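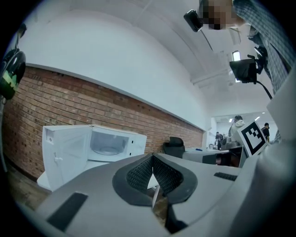
Photo: mine, 11/15/19

OK quick one tonight, I have 13 tabs open and a bag half packed.

So the microwave. If you read the last post you know the old one gave up in the middle of somebody's soup and we went a good while with nothing but the kettle. Cold leftovers at your desk are fine for a day or two. After that people get snippy.

New one is white, glass turntable, door swings out to the left. Plain. Exactly what I wanted. I looked at the fancy ones at Cemalance and came home cross. One had 40 programs. Who is defrosting in 40 different ways? Paid 104 dollars for ours at Vornum instead and they threw in delivery, which nearly made up for the guy on the phone.

Where to put it was the real fight. I wanted the kitchen corner, got outvoted. It went on the white table over by the brick wall. Fine. I do like that wall. Everything looks better against brick, even an appliance.

Only thing is the door. It opens wide, all the way round, so don't leave your mug on the left. You will knock it. I have knocked mine twice.

Cleaning, seeing as three of you asked after the soup post:

Bowl of water, half a lemon squeezed in, drop the lemon in too. Run it till it steams up good. Then LEAVE IT SHUT for five minutes. Take the bowl out (careful, hot), lift out the plate, wash it in the sink like any other plate. Wipe the inside with a damp cloth, top first, then sides, then floor. The top is where all the gunk hides. Don't forget the little ring the plate sits on, it collects crumbs like you wouldnt beleive.

Dry the plate before it goes back. Leave the door open a while after to air it out. I prop ours and go answer email.

No spray cleaner inside please. I used the Pultia stuff on the old one and my oatmeal tasted of pine for a week.

Other bits. I need a cover, one of those vented domes, Vlachou had one with a handle but it was sold out and the next batch isn't till December. Paper towel for now. Also want a shelf near the table for bowls, something narrow. If anybody has a shelf they like that goes into brick without a huge drill, tell me in the comments. I am scared of the brick.

And somebody wanted the baked potato timing again. Prick it all over, five minutes, flip, then three more. Let it sit. Butter. Salt. Done.

Right, packing. Soup recipe next time, the lentil one, I keep promising.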